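Fonseca Deployment Footlocker, Model 3928

Item 3928
Made by Suver
Sold by Conico Surplus & Outfitting, Birkumcombe

Overview | Specs | Packing | Reviews | Shipping

The Fonseca is a hard-sided footlocker for service members who are moving between duty stations, heading out on a rotation, or coming home from one. It holds a full set of issued gear with some space left over for personal items. It closes with two draw latches and a center hasp that takes a standard padlock. The padlock is not included.

We have carried the Fonseca for 6 years. It replaced an older plywood trunk that many of our customers remember. The old trunk looked good at the foot of a bunk but weighed too much before anything went in it. The Fonseca has a molded polymer shell with steel corners, and one person can carry it empty without trouble. Loaded, plan on two people or use the wheels.

Who buys it

Most orders come from Army and National Guard families. We also ship a fair number to ROTC students and to retirees who want one place for uniforms, records and photos. Units sometimes order in quantity ahead of a mobilization. If you are ordering for a unit, read the section on group orders before you check out, as the lead time is longer than for single lockers.
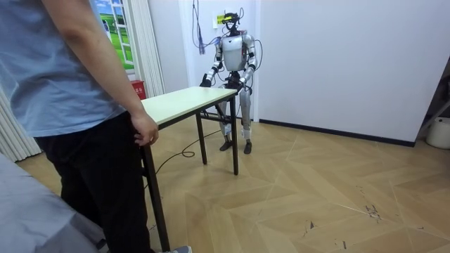
The lid is slightly domed so that rain runs off when the locker is left on a loading dock or a truck bed. Lockers still stack. Four raised pads on the lid line up with four recesses on the base, and the stack will not slide under normal handling. Do not stack more than 5 high when loaded.

A foam gasket runs the full length of the lid channel. It keeps out dust and fine sand, and it will keep out rain. The locker is not made to go under water, and we do not sell it as waterproof. If the gasket gets gritty, pull it out, rinse it, let it dry and press it back in. Replacement gaskets are sold separately and fit every Fonseca made so far.

Inside

There is a lift-out tray that sits on ledges near the top. The tray has three sections – one long and two short. The long section takes folded belts, gloves and a shaving kit. The short ones are good for patches, batteries, chargers and mail. Below the tray the main compartment is open from end to end. Two web straps hold down the load, and these can be moved to other anchor points with a screwdriver.

On the underside of the lid is a clear document sleeve, letter size. Keep a packing list there, along with a copy of your orders and a contact at home. We suggest a second copy outside the locker as well. If a locker goes missing in transit, the list that was inside it does you no good.

Specifications

Shell: molded polymer, ribbed sides
Corners: steel, riveted
Latches: two draw latches, one padlock hasp
Handles: one at each end, folding
Wheels: two, at the left end, recessed
Tray: one, removable
Gasket: foam, replaceable
Colors: olive, tan, black
Warranty: 5 years on shell and hardware, one year on wheels and gasket

Marking your locker

Every Fonseca has a smooth panel on the lid and one on the front for a name and unit. Paint marker holds up best. Stencil and spray paint will work if you scuff the panel first with fine sandpaper and wipe it down. Adhesive labels tend to peel in heat, and we don't recommend them for overseas shipment.

We offer stenciling at our shop for lockers ordered online or at the counter. Send the text exactly as you want it, with a limit of 20 characters per line and three lines per panel. We use white on olive and black lockers, and black on tan. Check with your unit first about what may be shown on the outside. Some want last name and initials only, and stenciled lockers can't be returned unless the error was ours.

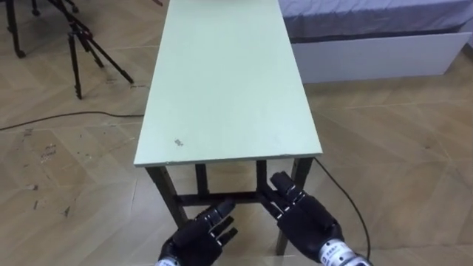
Packing for a long rotation

Gilberto Pacheco runs our footlocker counter and did two tours as a supply sergeant. These notes are his.

Put the heaviest things at the wheel end, on the bottom. Boots go in first, soles out, with socks stuffed inside. Roll uniforms and stand the rolls on end so you can see what you have when you open the lid. Cold weather gear takes the most room, so use compression bags if you have them. Liquids go in sealed bags, even if the bottle is new.

Leave the tray for last and don't fill it above the rim. An overfull tray pushes on the lid and wears out the latches, and this is the most common cause of the repairs we see. Weigh the locker before it leaves the house. A bathroom scale is fine – weigh yourself, then weigh yourself holding one end, then the other, and add up the difference.

If two people in a family are going to the same place, pack each locker so it can stand alone. Lockers get separated. Don't put all the bedding in one and all the boots in the other.

Reviews

"Went to Kuwait and back twice. One corner is dented and the latches are stiff but it still closes. Bought a second for my son when he enlisted."

"Good locker. Wheels are small. Fine on a hangar floor, no good on gravel."

"Used mine at Fort Drum and then in storage in my mother's garage. Everything was dry when I opened it. Tray is a little thin and I wish it had a handle."

"Stenciling was neat and matched what I sent. Took longer than I expected in July, so order early if you have a report date."

Care

Wash the shell with dish soap and water. Avoid solvents, which can cloud the finish. A drop of light oil on each latch pin twice a year is enough. Store it with the lid unlatched so the gasket can recover its shape. If it will be in a basement or storage unit, set it up on blocks.

Group orders

Orders of 20 or more ship on pallets. Stenciling from a roster is available, and the roster should come to us as a spreadsheet with one name per row. We will send back a proof for someone in the unit to approve, and work starts once we have that approval in writing. Lead time depends on the season. Call before you commit to a date.

Shipping and returns

Single lockers ship by ground. We ship to APO and FPO addresses, but the locker is close to the mail size limit and must go empty. Unused lockers without stenciling may be returned in the original carton. The shop in Birkumcombe is closed Sunday. Pickup orders are held at the side door on Fonseca stock only; other trunks are kept at the warehouse and need a day's notice.

Related items: replacement gasket, spare tray, wheel kit, padlock with two keys, paint marker (white or black)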